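## 4. Setting up the Zullora room humidifier

This section covers siting, first filling and the initial run. Read section 2 (Electrical safety) before connecting the unit to the mains. Keep the packing until the initial run has been completed.

### 4.1 Choosing a position

1. Place the unit on a level, water-resistant surface at least 80 cm above the floor.
2. Leave a gap of 20 cm between the rear grille and any wall or curtain.
3. Keep the outlet pointed away from books, electrical goods and bare plaster.
4. Route the mains lead so that it does not cross a walkway.

**Caution:** Do not stand the unit directly on carpet. The air intake is on the underside and will draw in fibres.
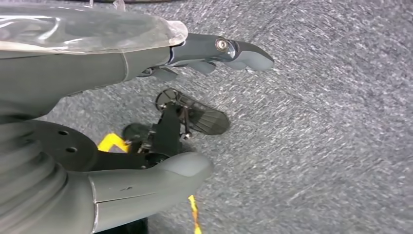

5. Check that the unit does not rock when pressed lightly at each corner. If it does, turn the adjustable foot until all feet bear evenly.
6. Remove the transit tape from the tank lid and the float. The float must move freely by hand.

### 4.2 First filling

1. Lift the tank straight up by its handle. Do not tilt it while it is seated in the base.
2. Turn the tank over and unscrew the cap anticlockwise.
3. Rinse the tank with 2 litres of cold tap water and empty it.
4. Fill to the MAX line with cold water. In hard water areas, fit the Retamal filter cartridge first - see section 6 for soaking times.
5. Refit the cap and tighten by hand only. Do not use pliers.
6. Dry the outside of the tank and lower it into the base. Wait for the base tray to fill before switching on.

**Note:** Do not add oils, perfumes or descaler to the tank. Damage from additives is not covered by the guarantee.

### 4.3 Initial run

1. Plug in and press the power button once. The display shows the current room humidity.
2. Set the output to LOW and leave the unit running for 8 hours with the door of the room closed.
3. Check the surface around the base for drips. If any are found, switch off, unplug and reseat the tank cap.
4. Set the target humidity with the + and - buttons. The setting is kept in memory after a power cut. 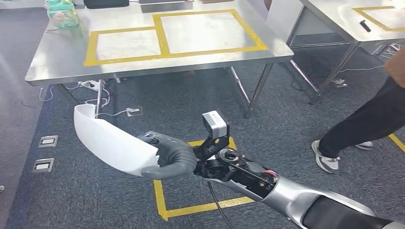 *Fig. 4.2 - Hand holding a curved white plastic piece from the underside.*

### 4.4 After the initial run

Empty the base tray and wipe it with a soft cloth. A slight smell of plastic is normal during the first few fillings. If white dust settles on nearby furniture, the water is hard and a cartridge should be fitted.

Where the unit is to be left unused, drain both tank and tray, leave the lid off until dry, and store upright.

**Note:** Models sold under the Latevmont name have a rotary dial in place of the + and - buttons. All other steps are the same.

Spare caps, floats and cartridges are ordered from the Testivberg parts desk. Quote the serial number on the base plate.

Section checked by Teresa Mota. Wiring notes by Pieter Mnguni. Revised July.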